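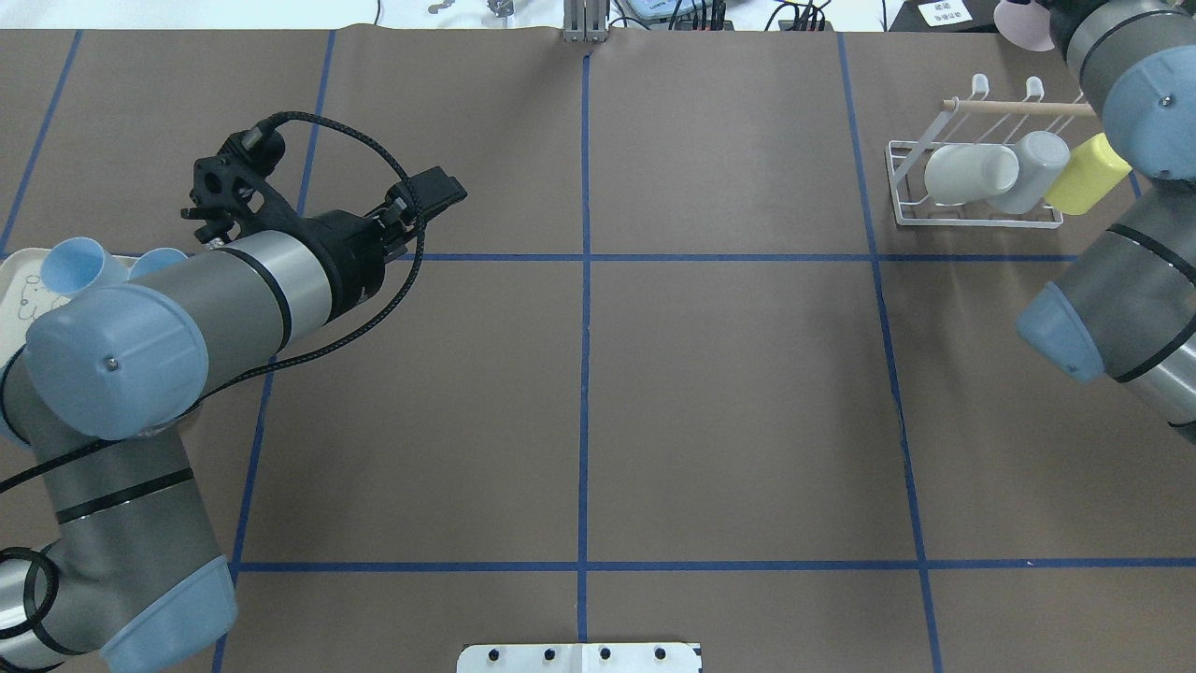

Last changed in July by Quyên Doãn

4.3 Recording a demonstration by remote control

Use this section for tasks in which cups go from the tray to the drying rack. Finish the arm check in 4.2 first.

1. Set the tray on the left and the rack in the upper right of the taped grid.

2. Lay the cups for this run on their sides in the tray. Cups from earlier runs may stay in the rack.

3. Open Fistis on the operator station and load the task file. The cup task is number 2343.

4. Take hold of both hand controls and press Pair. Wait 3 seconds before you move.

5. Press Record. Bring the left gripper to a cup, close the fingers and lift - slowly, with no jerks.

6. Place the cup in the rack, open the fingers, back away and press Stop.

7. Save the run, or press Discard if a cup was dropped.

Note: A new task needs 13 saved runs before Mai will accept it for training. Shift the tray a little between runs, but leave the tape where it is.

Caution: Check that the gripper cable has slack before each run. A tight cable can pull the gripper off line.

Caution: Keep hands off the table while the arms are paired. To reset the cups, press Unpair first.

If pairing fails twice, restart Fistis and go back to step 3.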